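# Buying Hand-Held Grippers: Budget and Planning FAQ

These answers are for labs and small shops putting together a first order of hand-held grippers for recording manipulation tasks. They come from the questions the purchasing desk at Nadholm gets most often. Prices are left out because quotes change. Ask for a current one before you fill in a request form.

### What does a single station consist of?

Two grippers, a table, one basket or bin, a box of soft items to handle, and a computer to store the recordings. Cables, spare pads and fasteners go on the same order. If you leave them off, you will be placing a second order within the month and paying shipping twice.

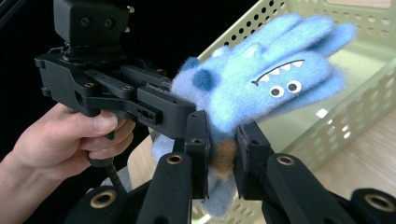
*Reading time: 7 minutes*

### Do we need special objects for cloth work?

No. Ordinary household items are fine. Gloves are a good choice, and fuzzy ones with a printed or sewn face, like the light-blue monster glove at our station, give you something with a clear front and back. Buy several textures. A box of identical gray towels is cheap, but you will want more variety by the second week.

Put these items under consumables. They shed, stretch and get lost, and most finance offices don't want them on an asset list.

### Should we buy Gorkon or Brolten grippers?

Both will do cloth work. The Gorkon is lighter and costs more. The Brolten has a longer lead time — plan on 9 weeks — but its finger pads can be changed with a hex key at the bench. If more than one person will be using the gripper during the day, borrow both and try them for a full shift before deciding. Wrist fatigue doesn't show up in a ten-minute demo.

### Can we mix the two brands at one station?

You can, but you will stock two sets of spares and write two sets of instructions. We only recommend it if you already own one of them.

### How many spare pads should we order?

Order 56 pads for a year of daily use at four stations. Foam pads wear at the edges first. A few small frayed spots are normal and don't call for a change. Replace a pad when the foam lifts from its backing or when it stops holding thin cloth.

Pads are sold in bags, so your count may need to be rounded up to the next full bag.

### What kind of table and basket do you suggest?

Any flat table that doesn't wobble. Light wood is easy to live with and doesn't need a cover. Check the height with the people who will be working at it.

For baskets, perforated plastic is inexpensive and easy to wipe down. Pick one with low sides so the gripper can reach the floor of the basket without the operator lifting an elbow. Choose one model and buy extras at the same time, as stores drop colors without notice.
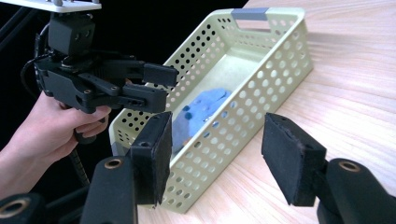 *Gripper held out over the basket, with the blue cloth inside.*

### What do people forget to budget for?

Cables, mostly. A coiled cable stays out of the way better than a straight one, but it costs more and the coil loses its spring over time. Put two spares per gripper on the order. Other items that get missed:

- Thread locker and a small set of hex keys
- Storage drives, at least one more than you think you need
- Shelf space for the grippers overnight
- Training time for new operators

Training time is the largest of these. Allow one paid day per person before you count any of their recordings.

### How should we plan storage?

Measure it. Record one full day, check the folder size, and multiply by the number of working days. One of our stations came to 574 gigabytes in its first month. Yours will differ with camera settings and shift length.

### Is it cheaper to rent?

For a project under 7 months, usually yes. Hashemi rents complete stations and includes pads in the monthly rate, but not cables. Read the return terms closely. Worn pads are accepted, bent linkages are charged at the full part price.

### Who should sign off on the order?

The person paying and the person who will run the station. Send both names with the request form. Orders with only one name are held until the second arrives.

### When should we order?

If you need to be recording in September, have the request in by May. That covers the lead time, a week for setup and one round of returns. Request forms are reviewed on Monday, and anything received after noon waits for the following week.

### Can we return a gripper after opening it?

Unused grippers can go back within the supplier's return window if the mounting screws are still sealed. Once the pads have been fitted it counts as used. Keep the original box either way, as it is also needed for warranty repairs.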